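Small blocks, big table: an afternoon with the Salgado toy bench

Friday, May 10, 2019

The woman who runs Salgado out of a back unit on Westitine doesn't sit down much. We talked standing up. She paints blocks, sells blocks, gets blocks back when they chip and paints them again. "I started with 2 colors," she says. "Blue and a worse blue."
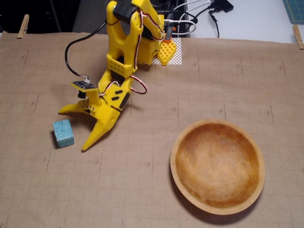 Color is still the thing people write in about. Parents mostly, some teachers. She mixes her own, small jars, never the same batch twice, and a set can drift a bit from one end to the other. She used to fight that. Now she doesnt. Work happens on top of brown kraft paper, a big sheet that takes up most of the table, and she's fussy about it. "Newspaper sticks. Plastic, everything slides. Paper you just throw out." A roll lasts her into June if she's careful. She isn't careful.

Orders last year came to 1595 blocks, almost 900 of them to one shop, Tremelance, which wanted cubes and nothing but cubes. The bowls came later, a side thing. Customers kept asking what to keep the blocks in. "A bowl! Wood, shallow, so a kid can see whats in there." 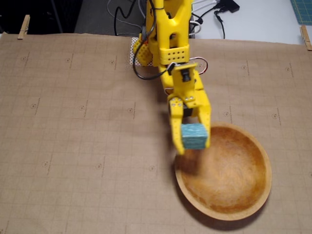 Why not a box with a lid?

"Lids get lost. And a kid who can't open it goes and finds something else to do. With a bowl it's in, out, in, out, all morning."

She has tried other makers' paints, and a ready-made set called Skutero that she bought just to see how the edges were done. Corners are the hard part, she says. Paint goes thin there first, then chips. She touches them up with the smallest brush she owns. Or leaves them, depending on the day.
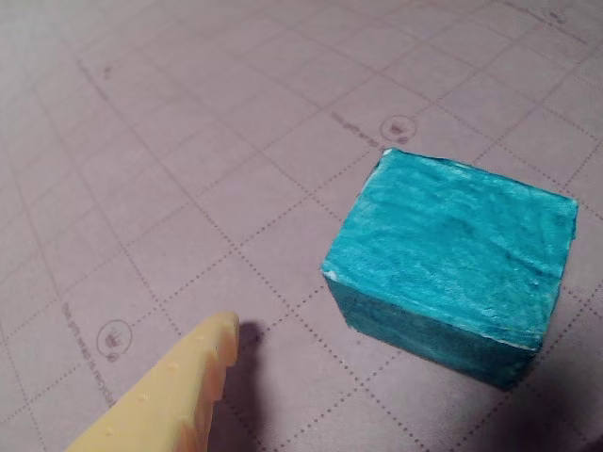

Teal block, with a small white chip at one corner.

Next up is a longer block, for bridges. 456 already spoken for. "So I should get back to it," she says, and does.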